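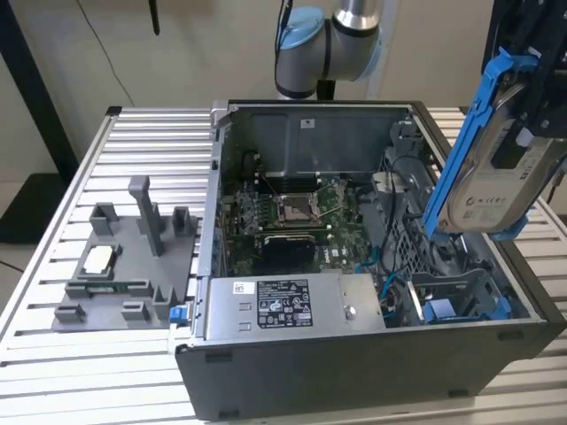
Dokwood Workshop, Tisstead – Monthly Safety Check
Checked by: Oğuzhan Bozkurt
Date: 14 Aug 2018

1. Fire exits free and unlocked
OK. The rear door closes slowly, but it closes.

2. Fire extinguishers
Not OK. There are 3 in the building and the one by the kitchen has no inspection label since February. I have asked Czarnecka to come and look at it.

3. Emergency lights
OK, except the stairs. The lamp goes off after two minutes on battery. Please order a new battery, same type.

4. Floors and walkways
Partly OK. Packaging from the Drevico delivery stands again in the corridor. It was so also at the last check. Must be removed today.

5. Extension leads and plugs
One lead in the office has damaged insulation near the plug. I have cut it and put it in the bin – please do not repair with tape.

6. First aid box
Plasters almost finished, eye wash is in date. The accident book was lying in the wrong drawer.

7. Ladders
Small ladder OK. On the tall one the rubber foot is loose, so I have locked it away and hung a note on it.

8. Kitchen
Fridge clean. The kettle cable hangs over the sink – move it to the other socket.

Open points from last time: item 4 only.
Signed: O. Bozkurt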